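Subject: Re: [teleop-users] Drawer task, operators keep pulling with the wrong hand
From: Thaddäus Ruchti
To: teleop-users list

On the drawer question from the Wuyts group:

> We have six operators recording the "put away" task in the Clineck
> kitchen and the demos are all over the place. Half of them open the
> drawer with the right hand and pick with the left, the other half do
> both with the right and leave the left one parked. The policy we train
> on the mix goes to the handle and then dithers. Should we throw out one
> style, or label them and keep everything? We are at 678 demos and would
> hate to lose half.

Don't throw anything out yet. We had the same trouble in July with the Vonow set and ended up labelling. Add one field per episode for which hand touched the handle first, then train on each group by itself before you try the mix. It took one person an afternoon with the replay tool. Ours was a smaller set, 105 episodes, so allow more time.

The dithering may also come from your operators. Watch the few seconds before the grasp at normal speed. If the person in the headset stops to think, the robot learns to stop there too. We now let people practise the reach until it's boring and only then start recording. We also trim the idle start of each episode, but we leave pauses in the middle alone and re-record if they're bad.

One more thing on the controllers. If you're still running the default hand scaling, drop it to 70 percent for drawers. People overshoot the handle at full scale and then correct sideways, and those corrections end up in the data as if they were part of the job. 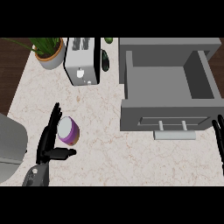 Object placement matters more than I expected when I set up the Wandau scenes. We randomize positions inside a box on the countertop and let the operator reject a layout if it can't be reached cleanly. With the purple can tipped over right beside the left fingertips and the other hand over by the corner of the gray cabinet, I'd ask for left picks, right handles the drawer, every time. The bare marble between the can and the handle gives you a clear path for the carry. If the toaster or the plant lands in that stretch, reset, or you'll get six people going around it six ways.

I can send the labelling script if you want it. It reads our log format, so you'd have to change the field names at the top. Somebody asked last month about finger mapping for the thumb and I still owe them an answer, will do that in a separate thread.

Thaddäus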